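Drosville Wellness Center Adds Early Hours and a Walking Group

The Drosville Health and Wellness Center will open at 6 a.m. starting in December, two hours earlier than it does now. The change covers the fitness room, the indoor track and the locker rooms. The front desk will still open at 8 a.m., so members coming in early will need their key card. 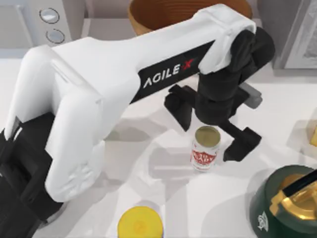
Walking group meets on the track

A free walking group begins the same month. Kayode Okonkwo, a physical therapy aide at the Dudgate clinic, will lead it. The group will walk for 30 minutes at an easy pace, and canes and walkers are fine on the inside lane. Each session is limited to 14 people. The sign-up sheet is at the front desk, and names can also be left by phone.

Okonkwo led a similar group in Cindholm last winter. "We had 13 people at the first session and most of them kept coming," he said. "A few now walk on their own." 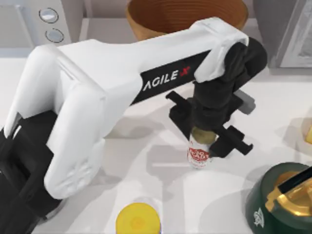

The center has nearly 600 members, up from last year, and many had asked for time to exercise before work. Monthly dues will stay the same. Day passes remain $10 and can be used during the early hours if they are bought the day before.

Blood pressure checks will move from the lobby to the Shehu Room, next to the stairs. They are free to anyone, member or not.
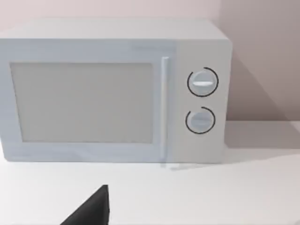

Do I have to be a member to join the walking group?

Anyone 18 or older can join. Nonmembers sign a one-page waiver at the front desk before their first walk and do not pay for a day pass.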